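3.2 Match data and the scoring pipeline

The ball-by-ball records come from the Burville league, a regional twenty-over competition played on six grounds between October and the end of the dry season. Each record holds the over and ball number, the striker and non-striker, the bowler, the runs off the bat, any extras, the manner of dismissal if there was one, and the field restriction in force. Captaincy is recorded once per match from the team sheet. Where a captain left the field and the deputy took over, the scorers were asked to mark the ball at which this happened. They did so unevenly, and we return to this in Section 3.4.

Two of the grounds, Kustmont and Fillemness, kept their books on paper until the season before last. We typed these in by hand, and a second person typed them in again without seeing the first version. The two copies were compared line by line. Most disagreements were between a leg bye and a run off the bat, where the scorer's mark was hard to read. Those balls were settled by the match total, and where the total did not settle them the ball was kept as a run to the team with no batter credited.

The remaining grounds score on tablets, and their files were usable after light cleaning. The most common fault was a wide entered as a legal ball, which gives an over of five or seven deliveries. We corrected these where the umpire's over count was available. A match was dropped if more than two overs in an innings could not be brought to the right length.

The models in Section 4 were fitted on desktop machines. Each simulation run plays out the rest of an innings 3000 times from a given state, and a full set of states for one match takes most of a night on a single machine. Memory use is small. Nearly all the time goes into drawing the outcome of each ball, and the draws for different states do not depend on one another, so the work splits cleanly across processors.

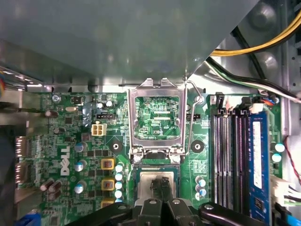

Figure 2(a). Motherboard with the load plate of the CPU socket open.

We defined a change of captain as any match in which the person named on the team sheet differed from the one named in the side's previous match. This takes in planned changes at the start of a season, changes forced by injury, and changes made after poor results. The three are not alike. A side that replaces its captain after a run of defeats will tend to do better afterward whatever the new captain does, simply from drifting back toward its usual level. We therefore coded the reason for each change from club notices and match reports, and used the forced changes as the main sample. Changes with no stated reason were put in a separate group and left out of the main tables. Adding them back moves the estimates toward zero but does not alter their sign.

For each innings we computed the batter's expected runs from the state of the game at the time he came in. The state is made up of balls remaining, wickets in hand, the target if the side is batting second, and a ground term. The difference between actual and expected runs is the batter's surplus for that innings. We prefer this to the raw score for a plain reason: a captain who moves himself up the order will face more balls and make more runs without batting any better. In the Burville data, new captains did move up the order more often than they moved down, most of all in sides chasing a target.

Bowling changes were handled in a similar way. At the end of each over the model gives the expected cost of the next over for every bowler who has overs left. The captain's choice is scored against the best of these. The measure has a known weakness. It treats the bowlers as though they were all fit and willing, and it cannot see a captain holding back an over for a batter who has not yet come in. We tried a version that looks two overs ahead. It took far longer to run and ranked the captains in nearly the same order, so the results below use the simpler one.

3.3 Estimation

The surplus model has a random effect for each batter and one for each ground, with a fixed effect for captaincy and another for the first 80 days after a change. The period was set before any models were fitted, and it covers close to the full span between a mid-season change and the last league match. We also ran the model with shorter periods, and these are given in the appendix. Batters with fewer than five innings on either side of the change were kept in, since the random effect pulls their estimates toward the group mean.

Starting values mattered little for the batting model. The bowling model was less well behaved. With the default settings the sampler was slow to settle for the ground term at Fillemness, where the short boundary on one side makes the cost of an over depend heavily on which end is in use. Splitting that ground into two ends cured the problem. We then ran four chains of 2000 draws each and threw away the first 1000 of every chain. Trace plots were checked by eye for all the main terms.

All fits used the Đồng package, a small open library for sports event data that reads both the tablet format and our typed files. We fixed the random seed for each match so that any innings can be run again alone and give the same numbers. Runs repeated on a different machine agreed to the last printed digit for the batting model and to the third decimal place for the bowling model.
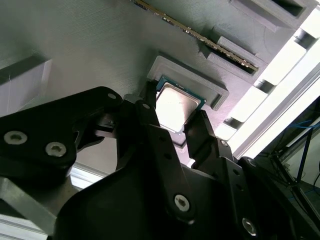

Figure 2(b). Processor held by its edges at the recess of the socket frame.

3.4 Limits of the data

The league is a regional one, and its captains play in front of small crowds. Whatever pressure comes with leading a side in a must-win match is likely to be weaker there than in a televised tournament. We can say little about captains of professional sides, who have coaches, analysts and a settled squad around them.

As noted above, the marking of mid-match handovers was uneven. At Kustmont they were marked in nearly every case we could check against a match report. Elsewhere it was common to find a report saying that the captain had gone off injured with nothing in the scoring file. Some overs credited to a captain in our tables were therefore set by his deputy. The error blurs the difference between captains and should make our estimates of it too small.

Toss decisions were left out. The tablet form has a field for the winner of the toss but none for the choice made, and the choice can be worked out only from who batted first. That is enough to study the decision itself, which we plan to do with the next season's files. Rain-shortened matches were also left out, apart from those in which the first innings was already complete when play stopped. The version of the data used in this paper was closed in March 2023, and later corrections by the league have not been applied.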